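Ticket 947 - Claim portal keeps bouncing my uploads
Status: Solved (I think!)
Product: Gindent home policy, claims portal
Opened: August, 7:40 in the morning

Okay, writing this all down while it's fresh. I've got a water claim open for my kitchen ceiling (upstairs tub, long story, the plumber has been and gone) and the portal would not take my paperwork. Every time I hit Submit it spun for a bit and then threw me back to the first page with "Session error 30" in red. No papers attached, and the whole damage form blank again. I typed that thing out four times before I got smart and saved it in a text file.

What I tried first:

Logged out and back in. Same thing.

Different browser. Same thing, only slower.

My phone. It let me pick the files, which got my hopes up, and then I got the same red line.

Called the Kingi help line, the folks who handle claims calls for Gindent. The guy was nice and told me to clear my cookies. I cleared my cookies. Now I'm logged out of everything I own and still have error 30.

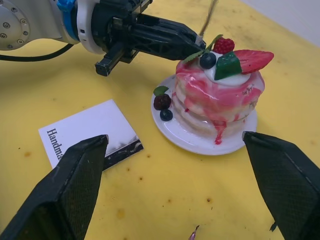
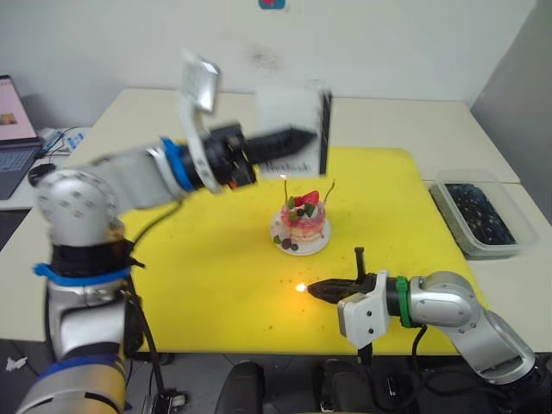 Posted by the ticket owner, policyholder and part-time landlord

Update, same day, 2:15 in the afternoon. Got somewhere! I started sending one thing at a time. The plumber's bill went through fine. The drywall quote went through fine. The contents list from Susatano (that's the inventory app I use for both houses) failed every single time, even all by itself. So it was one file wrecking the whole batch, and the portal never said which.

I opened the list in a spreadsheet and the dollar column had commas in it. My deductible line said 1,000 and the portal seems to want 1000. I took out every comma, saved it again, and it went further than before but stopped on the item description for the rug. I'd written a small novel about that rug. Cut it down to under 200 characters and the file went through on the first try - confirmation email and everything.

Still open on my end:

The Tendurero adjuster can see the bill and the quote but says the contents list shows up as "pending review" on her side. Is that normal, or is it stuck? I don't want to send it again and end up with two claims.

Also, could somebody please make the error say which file is bad? I'd have saved a whole morning.

Update, 5:30. Support wrote back and said pending is normal for contents lists and not to resend. Leaving the ticket open until the adjuster tells me she can open it.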